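Lornham Community Board > Local Issues > Lake & Rivers

Thread: Lake Julden hearing - anyone else going to the second round?

ramil_e
Dec 19, 2025

I sat through two days of the first round at the Merrick hall and I'm still chewing on it. For anyone who missed the notice, the panel is hearing claims from the families whose people fished Lake Julden before the drainage works, and from anyone else with a recognized interest in the lakebed. The second round covers the outlet weir and the sewage ponds.

Alby Nepia spoke for most of the first morning. He talked about his grandmother setting eel traps off the east shore and what the water looked like then, and he had the old survey map with him, the one that shows the lake running right up to where the rugby club parking lot is now. I've lived here 11 years and never knew that. I came home and went straight to the library site to look for it (no luck, if anyone has a link please post it).

So who's going? And does anybody know if they're taking written statements from people who aren't claimants?

weirside_kirsty

I'll be there. Kirsty Quinlan, for those who don't know the username, I'm on Weir Road just down from the pump station. Yes, they take written statements, but you need to get them in before the round opens and they have to say which part of the claim you're talking about. Mine is on the weir. They knocked back my first one for being too general!

I counted 67 people in the hall the morning Alby spoke. The Lornham paper said 40, and I'd love to know what time their reporter got there.

paddockman

I'll be the grump then. I milk on the south side and I'm sick of being treated like the villain in this. My family fenced every drain on our place years ago, out of our own pocket. Nobody from the panel has asked to come and look. If they take out the weir my bottom paddocks go under, and no one has said a word about who pays for that.

I've got nothing against Alby, he taught two of my kids to swim. But there's a claim over the lakebed and there's a claim over how everyone around it makes a living, and the hearing is mixing them up.

ramil_e

Fair point on the fencing, and I'd like to see that in front of the panel too. But I don't think they're mixed up, paddockman. If you say the lake belongs to the people who looked after it, then what runs into it is kind of the whole question? Alby said pretty clearly he isn't asking for the weir to come out tomorrow. He wants the levels set by somebody other than the drainage board.

paddockman

"Kind of the whole question" is easy to say from town.

coralie_g

Can I steer this a bit. I've been doing the water samples with the Gutidholm group since the spring, and whatever side you're on, the lake is in bad shape. We had 326 on the clarity tube at the north end in our first month, that's millimeters, and it's gone down every time we've been out since. That's before you get to the algae. Kids were still swimming off the jetty last summer with the warning sign right there next to them.

What bugs me is that the sewage ponds were in the original complaint and everyone talks about cows. The ponds overflowed into the lake for decades. Town did that. That's me and Ramil and everyone else with a flush toilet in Lornham, so I don't think farmers should be carrying it alone and I'll say so in my statement.

I've spent this week getting our kit in order before the next sampling run - labels, spare caps, tube ends, the lot. 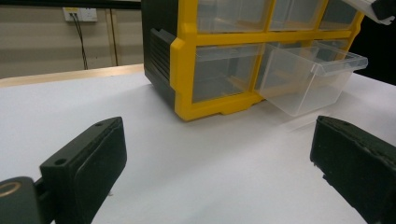
Clear drawers, yellow frame.

If anyone wants to come out with us, message me. You need boots and a bit of patience. You don't need to have an opinion on the weir, we've got plenty already.

weirside_kirsty

Count me in for a sampling day, Coralie. Is it still the early start?

coralie_g

Seven at the jetty, yes. Sorry!

rhys_tipoki

I've been reading along and wasn't going to post, but a couple of things.

My mother's family are claimants, separate from Alby's. There are several families in this and we don't agree on everything. Some of us wanted the lake trust wound up and started over, some want to keep it and get proper money behind it. The paper writes it up like there's one group with one list of demands. There isn't, and the arguments at our own meetings are a lot louder than anything in the Merrick hall.

On the levels, Ramil has it mostly right but the drainage board isn't the only one with a say. The district council signs off too. Page 504 of the evidence bundle has the agreement. It's a terrible scan, bring your glasses.

paddockman, I'd come and look at your drains. I mean it. I'd bring my uncle as well, he's the one you'd need to convince.

paddockman

Bring him. After morning milking, not before. I'm still going to say what I said about the paddocks.

rhys_tipoki

He'll have something to say about the paddocks too, his father was born on them.

oldjetty

All this has been argued before. There was a lake report when I was on the school board, and another one after that, and both are in a cupboard somewhere. I give this one the same odds.

coralie_g

Difference is the families are the ones bringing it this time, oldjetty. The reports were written by people who came up for the day and went home again.

oldjetty

We'll see. I'll read your statement if you put it up.

ramil_e

Rhys, thanks for the page number, I found it. You weren't kidding about the scan. Does the bit in the margin say "summer level" or "sewer level"? It makes quite a difference.

weirside_kirsty

Summer, I'm fairly sure. I asked the clerk for a cleaner copy and she said she'd see what the council has. Will post it when it turns up.

Recent threads in Lake & Rivers
Eel numbers below the weir
Jetty repairs - who do we call?
Parking at the Merrick hall
Gutidholm sampling days, new people welcome
Algae warning sign knocked over again
Old photos of Lake Julden wanted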